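Review: the Rasteo wrist camera kit and the Shi grasp-learning method, after a few months of use

I've been meaning to write this one up since December, and a few of you have emailed to ask whether the Rasteo kit is worth the money if you're mainly after it for the Shi method. Short answer, yes, with grumbles. The long answer is below, so put the kettle on.

For anyone who hasn't run across it, Shi is a way of teaching an arm to pick things up from wrist views alone. There's no overhead camera and no depth sensor. You guide the gripper by hand through a few dozen approaches to an object, the kit records what the wrist sees along with the joint positions, and the model learns to pair the two. The clever part is what the authors call look-back. While the arm is closing in, the model keeps comparing the current view with views from earlier in the same approach, so when the object gets too big to fit in the picture it still has some idea of where the rest of it has gone. Anybody who has watched an arm do beautifully until the last ten centimetres and then shove the thing off the bench will see why I got excited!

The Rasteo kit is the hardware it was written around. You get the camera, a bracket, a rather stiff cable, and a licence for the recording software. Setup took me most of an afternoon. The bracket is good and solid and hasn't shifted once, but the cable is too short for my arm and I ended up buying an extension, which I think is a bit cheeky at this price. The software is in better shape than I expected. It labels each approach as you go, lets you throw out a bad one with a single key, and has crashed on me exactly once (my fault, I'd filled the disk).

Now, to the results. I recorded 1537 approaches over the summer on the sort of objects we deal with in the Prurnulcombe workshop, meaning mugs, hand tools, small boxes, and the protective gear that has to be moved between stands for inspection. On mugs and tools the trained model managed 93 per cent clean pickups, where a clean pickup means gripped, lifted, and put down again without me hovering over the stop button. Our old setup with the fixed overhead camera never came near that, and it needed recalibrating every time somebody bumped the bench. I was chuffed, I'll admit it.

Helmets were a different story. They're big, rounded and smooth, there isn't much on the shell for the model to hang on to, and the best place to grab them is usually the strap or the rim, both of which move or hide depending on your angle. Dark ones are worse again. My first model liked to treat a black strap as part of the shell and would plan a grip straight through it. I wrote to Eilif Isaksson, who maintains the training code, and he was very kind about my long email. His suggestion was to record more approaches from the buckle side, so the model had a bit of colour to anchor on, and to turn the look-back length up from 2 to 3. That helped a good deal. I still wouldn't leave it alone with a helmet and go to lunch, but it now goes for the rim most of the time, and when it's unsure it stops and waits, which I much prefer to a confident mistake.

I also tried the Harnidero gripper pads in place of the ones in the box. They're softer and a nicer colour than they need to be. They made a real difference on glossy mugs and none that I could find on anything matte, so try the standard pads first and save your money.

Some smaller grumbles while I'm here. The manual assumes you've read the Shi paper, and the paper assumes you've read the manual. Training on a single graphics card is slow enough that I got into the habit of starting it at 5 p.m. and not looking until morning. And the playback viewer shows every recorded view at the same small size, so checking whether a strap was where you thought it was means exporting the pictures and opening them in something else.

Would I buy it again? I would. If your objects are small and reasonably distinct, you'll be happy within a week. If you're handling big plain rounded things, set aside a lot more recording time and be patient with it, and do send Eilif your failures, he honestly seems to enjoy them. I'm going to have another go at the helmets with the newer training code once it's out, and I'll add the numbers to the bottom of this page. 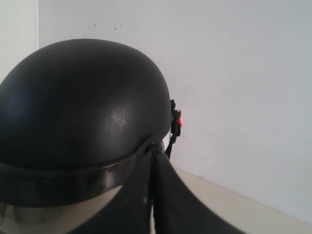

Wrist view of the matte black helmet, with the red buckle tab over on the right.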